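3.2 Breakfast timing and table layout

Figure 4 shows one place setting of the kind discussed in this section.
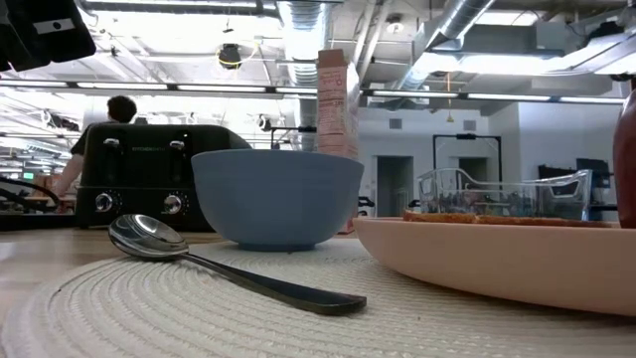

Does a fixed place setting change how early people eat? In the Storham sample it did, by a small margin: households that laid the table the night before ate 11 minutes earlier than those that did not.

Figure 4. Place setting with bowl, spoon and round woven placemat.

The diary data cover 3,821 breakfasts logged in August by adults living in Storham and Irnden. Each entry gives the time of waking, the time of the first bite and the main food eaten. Entries with no waking time were dropped before analysis. We followed the coding scheme of Xu and Hrytsenko, with one change — drinks taken alone were not coded as a meal.

The gap between waking and eating was shortest for cold cereal and longest for cooked eggs. Toast fell between the two. In Irnden the effect of laying the table early was weaker, and it vanished once household size was added to the model. Homes with 5 or more members showed wide spread in both towns, and 29 of them were checked again by phone. The repeat answers matched the diaries closely enough that no weights were changed. Differences by age are treated in Section 3.3.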